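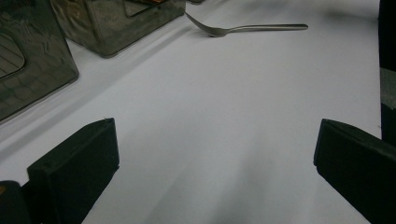

¿Merece la pena comprar un kit de puesto para grabar demostraciones con pinzas de mano, o sale mejor montarlo por piezas?

Depende casi por completo de las horas que alguien vaya a dedicar a calibrarlo. El kit de Drullano ahorra compras y tornillería, pero el mantenimiento sigue siendo nuestro, y el folleto pasa muy deprisa por ahí.

Llevo desde septiembre con uno y he esperado a escribir porque la primera semana todo me parecía bien. Ahora me parece bien la mitad. Pagamos 2.221 euros por el paquete con dos pinzas, soportes, cables y la licencia de Nonero, el programa que alinea las grabaciones. La mesa, los cestos y los cubiertos los pone cada cual.

La tarea con la que lo probamos es clasificar cubiertos en cestos, con tenedor, cuchillo, cuchara y palillos. Suena a poca cosa y es una buena manera de sacarle los colores a un equipo de este tipo. Un tenedor tumbado sobre blanco tiene un perfil bajísimo, y cualquier error de altura entre los dedos y la mesa aparece enseguida en los datos.

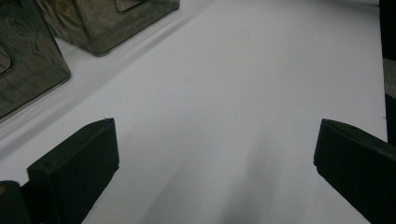 Tiempo de lectura: 4 min

La puesta a punto, según el manual, se hace en 20 minutos. A mí no me ha salido nunca. Hay que fijar el tablero, sentar los dedos, cerrarlos sin carga, abrirlos hasta el tope y repetir el ciclo hasta que Nonero dé por buena la apertura. Si uno de los dos dedos ha quedado con una pizca de giro, el programa acepta la calibración igual – y esto es lo que más me molesta de todo el kit – y el fallo se descubre al revisar las tomas. Perdimos así una sesión de 348 demostraciones. Desde entonces comprobamos el paralelismo con una galga antes de abrir el programa, paso que no figura en ningún apartado de la documentación.

Los dedos cumplen. Agarran mangos delgados con bastante seguridad si están limpios. Con polvo pierden mucho, así que toca pasarles un paño apenas humedecido al empezar y al cambiar de operador. Nada de alcohol: probamos en un juego viejo y la superficie quedó peor. Drullano vende recambios, en un plazo que en nuestro caso fue largo, y solo por parejas.

Otro asunto es el tablero. Un fondo blanco liso facilita separar los objetos, de acuerdo, pero las sombras de los propios dedos se meten justo en la zona de trabajo. El manual recomienda «luz uniforme» y ahí se queda. Acabamos subiendo las lámparas y marcando la posición de los pies en el suelo. Los cestos translúcidos tampoco ayudan, aunque de eso no puedo culpar al fabricante.

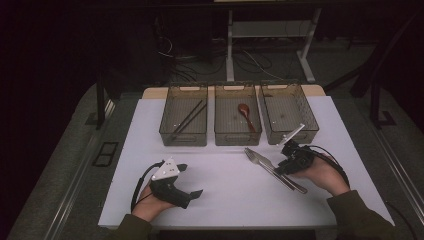

Ksawery Kubiak opina que exagero con los cables, que con una brida floja en la muñeca y otra cerca del codo el problema desaparece. Según él, lo grave es el conector, que va sin retención, y me recomendó el adaptador de Irau, con rosca.

Lo compré. El conector ya no se suelta, se lo reconozco. El bucle de cable sigue estorbando cuando hay que cruzar una mano por delante de la otra, y con las bridas que él propone se gana algo de orden a costa de giro de muñeca. Para cubiertos me vale. Para una tarea con más recorrido, lo dudo.

El orden de mantenimiento que seguimos ahora es este:

Antes de cada sesión: limpiar dedos, comprobar paralelismo, revisar los tornillos del soporte blanco.
Cada cambio de operador: ajustar la sujeción de la mano y repetir la apertura completa.
Cada 1.060 ciclos: desmontar los dedos, mirar holguras y recalibrar desde cero.

La cifra del último punto sale del manual y me parece optimista. Nosotros empezamos a notar juego en la pinza derecha bastante antes, casi siempre después de tomas con los cubiertos cruzados unos sobre otros, que obligan a entrar de lado y a forzar la punta.

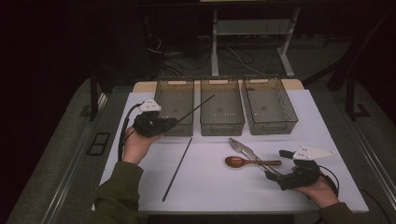
Los palillos son el otro mal trago. Finos, oscuros y ligeros: con la fuerza de cierre de fábrica tienden a girar entre los dedos, y si se sube el cierre se acelera el desgaste. Guardamos dos perfiles y los cambiamos a mano, porque Nonero no permite asociar un perfil a una tarea. Lo pedí al soporte técnico y me contestó Celina Śliwiński, muy correcta, que estaba en estudio. Ahí sigue.

Comparado con el equipo de Duda que tuvimos antes, este pesa menos y se desmonta con una sola llave. El de Duda avisaba cuando la calibración se desviaba y este calla. Si tuviera que elegir hoy, miraría primero cuánto piden por los recambios.

Lo mejor: peso, agarre de los dedos, montaje mecánico.
Lo peor: calibración que da por bueno lo malo, conector, recambios lentos.
Nota: 6 sobre 10, con el adaptador de Irau ya puesto y pagado aparte.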